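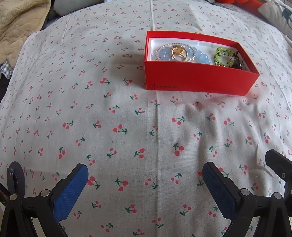

Electric fan conversion on an older V8 – notes for the club evening

Start at 7:30. Leave the questions for the end except during the wiring part, where people should stop me.

Opening
Introduce the truck. Small-block, stock water pump, clutch fan from the factory. It ran fine on the highway and crept up in traffic every summer. I replaced the thermostat twice before I looked at the fan clutch. Ask who has done the same.

Say up front that a good clutch fan and a proper shroud will cool most engines. If yours does, you can keep it. I changed mine to get room at the front of the engine for the new accessory bracket. I have not measured any power gain and won't claim one.

Check these before buying anything
Radiator condition. Mine went to Barreto to be flow tested and came back with five tubes blocked. An electric fan would have hidden that until the first hot day.
Cap pressure. Get it tested, even if it looks new.
Lower hose. Squeeze it with the engine cold. If it folds easily, check for the spring.
Ignition timing at idle. Retarded timing puts a lot of heat into the coolant, and people forget it.
Alternator output at idle, with headlights and blower on. Write the number down. You'll need it later.

Choosing the fan
I used a single 17-inch Grekus puller. Talk about puller against pusher. Puller goes behind the radiator, pusher in front, and a pusher blocks part of the core whenever it isn't running. Use a puller if you have the depth. Measure from the core to the nose of the water pump, then measure again with the engine rocked forward on its mounts. I had less clearance than I thought and had to trim one leg of the bracket.

Don't use the plastic ties that go through the core. They rub. Make two aluminum straps across the radiator side tanks and bolt the fan to those.

Shroud: leave a gap or fit rubber flaps so air can get through at speed. A sealed shroud with one fan in it will run hotter at 65 than it does at idle.

Wiring (slow down here)
Draw the circuit on the board. Battery, fuse, relay, fan, ground. Then the trigger side: ignition feed, relay coil, temperature switch, ground.
The fan draws far more at startup than it does once it is turning. Size the fuse and wire for that.
Fuse within 6 inches of the battery post.
Ground the fan to the battery or the engine block. The radiator support on these trucks is mostly paint and rust.
Relay: the Serkalard kit has a sealed one with a weatherproof socket. The socket was good. The wire in the kit was a size smaller than I wanted so I ran my own.
Mount the relay with the terminals facing down.

Temperature control
I tried a push-in probe between the fins first. It read the air as much as the radiator, and the fan cycled constantly. Took it out and put a threaded sender in the intake manifold, wired to a Wesix controller. It comes on above thermostat temperature and goes off a little below the on point. Explain why the fan must not be set to turn on below the thermostat rating: it'll never shut off. 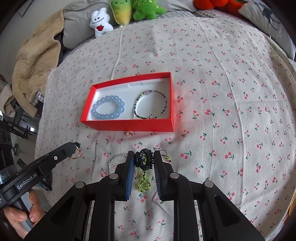
Kenza Chraibi would leave the controller out altogether. A plain two-wire switch in the manifold and one relay, she told me, and if it quits on the road you can jump it with a paper clip. She has a fair point. I carry a jumper wire and a spare relay in the glove box for that reason. Mention the A/C trigger too, which a plain switch won't give you unless you add a second relay.

Results
Fitted in April. 2,683 miles on it now, mostly short trips. Idle temperature in traffic is steady. Highway temperature is the same as before. Voltage at idle with everything on is lower than I like, and a bigger alternator is on the list. Show the two columns from the notebook.

One failure to report: the crimp on the fan ground got hot and browned the insulation. My crimp, my fault. Pass the terminal around if I remember to bring it.

Questions I expect
Two small fans or one big one?
Does it need a switch on the dash? (I fitted one, override on only, never off.)
Water crossings. Sérgio Frade will ask. Switch it off at the fuse before you go in.

Hand over to Leonie for the raffle and get the projector cable back.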